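## 4. Setting Out the Tabletop

Now that the legs are tight and the top is sitting level (if it still rocks, please go back to Section 3, it really is worth the extra few minutes), we come to the part most of our owners enjoy best, which is putting things on it. Your Drorklow top is butcher block, and you will see that the boards run lengthwise in lighter and darker strips. Every top is a little different, and the color will deepen as the months go by, so don't be surprised if yours doesn't match the one your sister bought last January.

**You will need:** a soft dry cloth, your lamp, and whatever small things you like to keep near you when you work.

1. Wipe the whole top with the dry cloth, going along the boards. Let any oil you put on in Section 2 cure for a full 9 hours before you set anything down.

2. Put the lamp in one of the far corners. If you write with your right hand, the far left corner is the kindest choice, as your hand won't throw a shadow over your page. Left-handed folks will want to swap.

3. Turn the shade so it tips in toward the middle of the table. Hold the base with your other hand while you do this, even when it feels heavy enough to stay put.

4. Place a plant, real or otherwise, along the far edge. We are fond of a small round succulent for this spot. It takes up hardly any room, and it gives your eyes somewhere green to rest in the middle of a long afternoon.

5. Keep the middle for the things you pick up and put down all day: sticky notes, scissors, a pencil or two. Try them where your hands naturally land and shift them over a few days until you stop having to look for them.
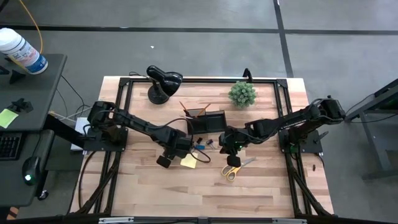 *Fig. 4. Lamp at the far left, succulent near the far edge, yellow sticky note and yellow-handled scissors on the work surface.*

6. Sit down in your usual chair and reach for each thing in turn. If you have to lean to get to your scissors, bring them closer. Ruth Arboleda, who wrote the first edition of this guide, liked to do this step with a cup of tea, and we see no reason to change it.

> **CAUTION:** Always lay scissors down closed when you've finished with them, and keep them back from the front edge if there are little ones in the house. An open blade dragged across the grain will also leave a scratch that takes a good deal of sanding to get out.

> **NOTE:** Sticky notes are gentle on a cured top, but please don't leave one in the same place for weeks in a sunny room. The wood under it stays paler than the wood beside it. Should this happen, take the note away and let the light even things up.

**If you use a real plant.** Set it on a saucer with cork or felt underneath, and lift the saucer once a week to check for damp. Water the plant at the sink and let it drain before you bring it back. A ring that has only just formed will often come out with 300-grit paper, used lightly along the boards, and a dab of oil afterward.

**If your lamp runs warm.** Leave a hand's width between the shade and any paper or leaves. We suggest a 40 watt bulb at the very most, or less if the label on your lamp says so.

Once everything is where you like it, carry on to Section 5, where Leena Kauppinen will take you through the yearly oiling.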